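Subject: Re: [plitden-users] left gripper drops out of tracking after remount
List: plitden-users

On the Plitden list, a member at Karabulut wrote:

> We have one hand-held pair, the standard left and right. Since we
> took the left one apart to change the finger, its track is bad. It
> is fine for a while, then the pose jumps a few centimeters and comes
> back. The right one never does it. We ran calibration again and the
> numbers look good, so I don't think it's the camera. Is there
> anything in the cube mount we should be checking? And how often do
> other people recalibrate? We have a batch of 287 takes to get
> through and I would like to not throw half of them away.

We had the same thing on our pair at Plellano in January. It was the cube mount. The screws were tight, but the bracket had a burr on one side and the cube was sitting on the burr. It would hold still on the bench and then shift a little when the finger closed hard.

What I would do, in this order:

Take the cube off and look at both faces of the bracket. Ours is printed, and a fine file was enough. Wipe the dust out before it goes back on.

Put the screws back in by hand and go round them twice, a little each time. We stopped using thread lock on these after one cracked.

Hold the handle still and push on the cube with a thumb from each side. If you can feel anything move, calibration won't help you, whatever the residuals say.

Then open and close the finger 20 or 30 times and do the thumb test again. That second test is the one that caught ours.

Check the marker stickers too. One of ours had a lifted corner that only showed with the light from the side. The tracker would pick that face up, lose it and pick it up again, and in the log it looked a lot like a loose mount. The Wustix viewer will plot which face is being used if you turn on the face ID column. If the jumps line up with one face, replace that sticker. If they happen on all faces, go back to the bracket.

On the cable, leave more slack than you think you need. Ours used to be tied close to the handle and it pulled the wrist round when the operator reached across. Now it hangs straight down from the handle.

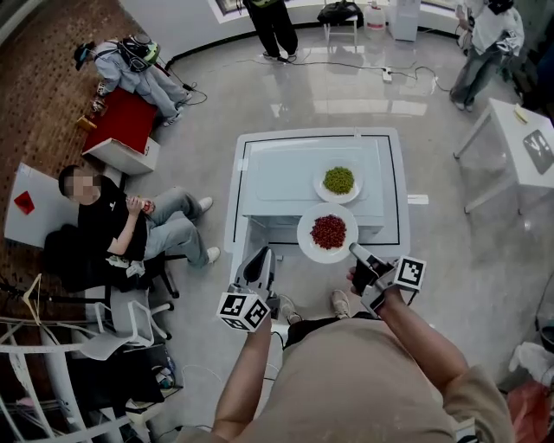 As for how often, we do a full calibration every 1,000 takes, or right away if a gripper has been dropped or opened up. In between we do a short check at the start of each session: both grippers held over the table, slow turn left, slow turn right, then touch the fingertips together. The distance between the tips should read close to zero. We write it on the sheet by the door. If it's over 3 mm we stop and look at the mounts first.

You didn't say which finger you changed to. If it's the curved one, the offset in the config file is different from the straight one, and the installer doesn't update it for you. That gives a constant error and wouldn't explain jumps, but you may have both problems at once. We did.

I wouldn't throw the takes away yet. We had 552 recorded before we found the burr and kept almost 287 of them... sorry, wrong number, that's your batch. We kept a bit more than half. The jumps are short, and the filter script in the tools folder marks them - you need the version with the velocity limit, the older one only looks for missing frames. Set the limit low and go through what it flags by hand.

If you still see it after the bracket and the stickers, send the raw log for one bad take, 8 seconds or so is plenty, and say which firmware the left unit is on. I can run it against ours.

Plellano bench

_______________________________________________
plitden-users mailing list
To unsubscribe, send a blank message with "unsubscribe" in the subject line.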